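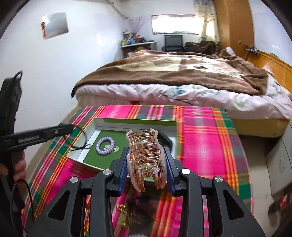 Stalteo Hardware Wallet

Offline storage for your private keys

The Stalteo is a small hardware wallet for people who hold cryptocurrency and would like to keep it off an exchange. It stores your private keys on a chip inside the device and signs transactions there. The keys are never sent to your computer or phone.

It is made by Peltoretti and sold in the UK through Massawe. All units are shipped from Massawe's own stock, sealed, with no recovery phrase set. If yours arrives with a phrase already filled in on the card, do not use it. Contact us and we will replace it.

What it does

You plug the Stalteo into a computer with the cable supplied and open the Dellalance desktop program. Dellalance shows your balances and lets you prepare a payment. The amount and the receiving address then appear on the wallet's own screen. Check both, and hold the two side buttons together to approve. Nothing leaves the wallet until you do.

You can look at balances in Dellalance without the wallet connected. You can't send anything without it.

Supported coins

The wallet holds Bitcoin, Ethereum, Litecoin and Bitcoin Cash as standard. Other coins are added through small apps, and there is room for 11 of these at a time. Removing an app does not remove the coins – they stay on the blockchain and come back into view when you install the app again.

Please check the coin list in Dellalance before you buy if you hold something less common. We can't recover coins sent to an address type the wallet does not support.

In the box

Stalteo wallet
USB cable, 90 cm
Two recovery cards
Printed quick start guide
Neck cord

Specification

Weight: 44 g
Screen: monochrome, two lines of text
Connection: USB only, no Bluetooth or wireless
Battery: none, powered through the cable
PIN: four to eight digits
Recovery phrase: 24 words
Works with: Windows, macOS and Linux
Guarantee: two years

Setting up

Allow half an hour and do it somewhere private. The wallet will ask you to choose a PIN and will then show your recovery phrase one word at a time. Write the words on the first card in the order shown. The wallet asks for all of them again before it lets you carry on.

Do not photograph the card or type the words into a phone, a computer or an email. Anyone who has the phrase can take the coins. Keep the second card as a copy in a different building if you can.

After 5 wrong PIN attempts the wallet wipes itself. You can then restore it, or a new one, from the recovery phrase. If you have lost the phrase as well, there is no way to get the coins back. Neither Peltoretti nor Massawe keeps a copy.

Updates

Firmware updates come through Dellalance and usually take a few minutes. Have your recovery card to hand before you start one. Units sold before August left the factory with older firmware and will ask to update the first time they are connected.

We never send updates by email or as attachments, and our support staff will never ask for your phrase or PIN.

Common queries

Can I use one wallet for several people? It has one PIN and one phrase, so anyone who can unlock it can spend everything on it. Separate wallets are safer.

Does it protect against a fall in price? No. The wallet stores keys and has no effect on the value of what you hold. Prices can drop sharply and you may lose money.

Can I buy coins through Dellalance? Not at present. You will need to buy them elsewhere and send them to an address shown on your wallet. Try a small amount first.

Delivery and returns

UK delivery is by tracked post and a signature is needed. Unopened wallets can be returned within 30 days for a full refund. For security reasons we can't resell a wallet once the seal has been broken – opened units are only accepted back if faulty.

Page last updated April 1, 2020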